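Lollow Community Hall Forum
Board: Facilities and Catering
Topic: Replacement of the folding tables in the refreshment room

himdale_bookings
Members are asked to comment on the proposal to replace the square folding tables in the refreshment room before the January meeting. The present tables were purchased secondhand from the Lacerda tearoom. The proposal is for plain white rectangular tables from Zisum, to be delivered in one consignment. Please confine remarks to the tables. The question of the display counter has its own topic.

quietkettle
I wish to record an objection. The square tables seat four people comfortably and fold flat against the wall. Two of them placed together serve for a buffet. A long table cannot be divided when only a few people attend, and our morning sessions are usually small.

m_orchard22
I do not share that view. The folding legs are stiff, and members with weak hands have asked for help with them on more than one occasion. I would also submit that pink marble is not a suitable finish for a room that is let to outside groups.

quietkettle
The finish is a matter of taste. The tables are as follows.

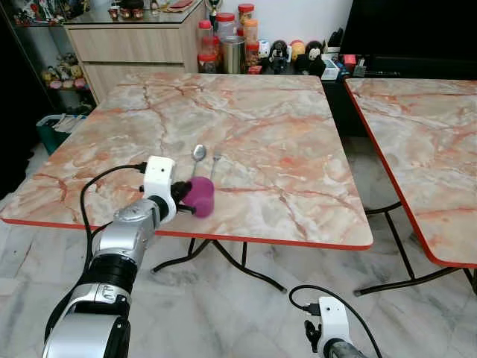

Refreshments and Hospitality Group, Lollow Community Hall

The Group has been asked to state its position and does so in this post. We set the tables before each session with a cup, a spoon and a fork at each place. The patterned top has given us no difficulty in cleaning. The orange-red edging does collect crumbs and must be wiped separately. We would accept either type of table, provided that the new ones can be carried by two people.

m_orchard22
I thank the Group for its reply. May I ask whether the edging is glued? If it can be removed and renewed, part of my objection falls away. The legs remain a concern.

tallis_road
Has anyone obtained a price for servicing the legs? A little oil at the hinges may be all that is required. I would not support spending money on new furniture until that has been tried.

himdale_bookings
No price has been requested. The Zisum quotation is valid for around 50 days and I see no harm in trying the oil first.

quietkettle
Agreed. I would add that the black legs match the chairs, and white tables would not.

m_orchard22
They match some of the chairs.

himdale_bookings
The hinges will be oiled and the result posted to this topic. Comments remain open.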